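The Confidence Number

The planner said it was ninety-seven percent sure, and I wrote that down next to the other times it had been ninety-seven percent sure.

I had been at Kestside since December to find out whether Starnarau worked. That was how the contract put it. Starnarau was the planning software, sold to us by a company called Skirninance, and its job was to look at a table of snacks, read an order, and decide which arm should pick up what and where to put it. It came with a binder. The binder said the system "understands intent." I asked the sales engineer what that meant and he said it would become clear with use.

The order that morning was one small item on the tray. A child could have filled it while looking the other way.

"Plan accepted," said the screen. Then a long list of joint angles, then the number again, 0.97, in a cheerful green.

I had a theory about the number. The log held 2296 plans by then, and I had gone through them at night with a spreadsheet and cold noodles. The good picks had come out at 0.97. The picks that crushed a bag or closed on air had come out at 0.96 and, quite often, 0.97. My guess was that somewhere inside Starnarau was a line of code that took whatever the planner thought and squeezed it until it looked good in a meeting.

"You're being unfair," said my supervisor, who had signed for the software. "It's learned a lot."

"What has it learned?"

She looked at the binder.

I pressed run. The left arm came down over the table in the slow, even way it had, as if it were lowering itself into a bath.

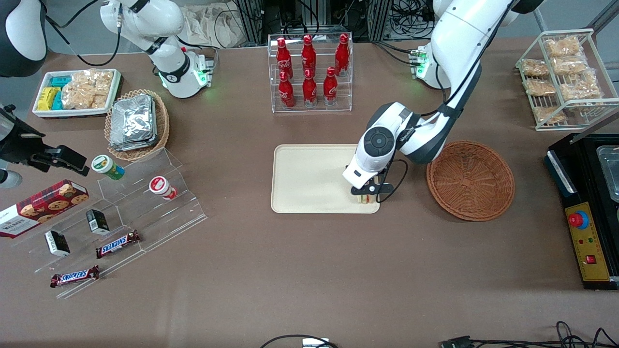 I kept my eyes on the log instead of the arm. I had gotten into that habit. When you watch the arm you start rooting for it, and then you forgive it things. The log had no charm at all. Line 1724 said the grasp was stable. Line 1725 said the grasp was stable. Line 1726 said "re-evaluating intent," and there the planner stopped to think for 118 milliseconds, a long time for something that had already made up its mind.

"What's it doing?" my supervisor asked.

"Having doubts."

"It doesn't say that."

"No. It says 0.97."

I opened the file I had been putting off, the one the binder told us not to edit. It was full of comments in a careful, tired style, all signed Jasińska. I never found out whether that was a person or the name of a module. Most of the comments were dull. On line 51 there was one I read twice: "Real value is below. Display value is above. They asked for a steady one."

I scrolled down and uncommented the real value. My supervisor leaned in to see. The green number on the screen blinked off, and the new one came up in plain white.

0.58.

"Put it back," she said.

"It's the same robot either way."

"I know that. I have to show this to people at four."

I saved a copy of the file under another name and put it back. Then I typed in the next order and wrote 0.58 in my notebook, in ink, with a question mark, since I had no real reason to believe that one either.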